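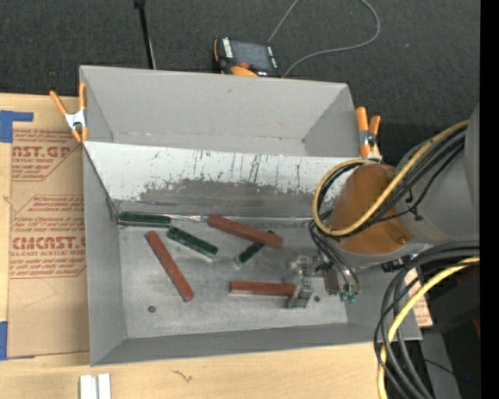

Tomiletti cell, bin picking, demonstration notes. Posting these in a thread so I stop answering the same three emails. 1/

Task: pick a block out of a gray bin, over and over, with the blocks in whatever pose they land in. Two colours, red-brown and dark green. Colour carries no meaning for the grasp. It's a label for us when we review episodes afterwards. 2/

Two ways of collecting. Hand guiding: arm in gravity compensation, you push the wrist where you want it. Remote: you drive from a leader arm at the next bench and the follower copies. We log joint positions, gripper width and camera in both cases. 3/

Hand guiding is faster to learn and worse to train on. Your forearm is in the camera view for the whole demo. The policy then sees a bin with no forearm in it at run time and gets confused. We replay the joint trajectory afterwards to get clean footage, which doubles the time per demo. 4/

Replay also assumes the blocks are back in the same pose. With one block on a clear floor, fine. With one lying across another, forget it. You will not rebuild that stack to within a couple of millimetres, and the gripper closes on air. 5/

So: stacked blocks are remote only. That's the rule in the Oosthuizen protocol and I've stopped arguing with it. 6/

Grasp order when one block rests on another: top one first, always. If operators differ on this, the policy averages them and goes for the gap between. We lost a full set of 50 demos to that in September. 7/

Blocks against the base of the slope are the hard ones. Finger clearance on that side is poor. Rotate the wrist before descending, not during. Demos that rotate on the way down teach the arm to scrape the panel on the way down. Ours has the wear to prove the coating isn't a hard one. 8/

Clamp the bin. Ours has a spring clamp on each side. A bin that creeps a little per episode gives you a dataset with drift baked in, and you'll spend a week blaming calibration. 9/

Bare metal floor: glare moves as the arm moves. We left it in deliberately. A matte liner gave nicer numbers and then failed on the customer's bin at Prisumside, where nobody was going to fit a liner. 10/

Cable slack matters more than people expect for remote work. Leader arm has no cables on it, follower has a heavy bundle. At full wrist rotation the operator feels nothing while the follower is hauling on a hose. Add a soft joint limit and a beep. 11/

Pauses. Novices stop above the block to think. Anything over 2 seconds with no motion gets trimmed, otherwise the policy learns to hover -- and it hovers very convincingly. 12/

Keep some failures. A missed grasp followed by a proper recovery is worth more to us than another clean pick. A missed grasp followed by the operator giving up goes in the trash. Tag them separately. 13/

Someone asked about the old teach pendant method. I have a 1996 manual here that gets a pick-and-place done with 3 taught points and a subroutine. If your part arrives in a fixture, do that and go home. 14/

Logging scripts are in the Sulo repo, demo folder. Config as of 11/09/2020. The gripper width units changed in that version, from metres to millimetres, so check before you merge with older sets. 15/15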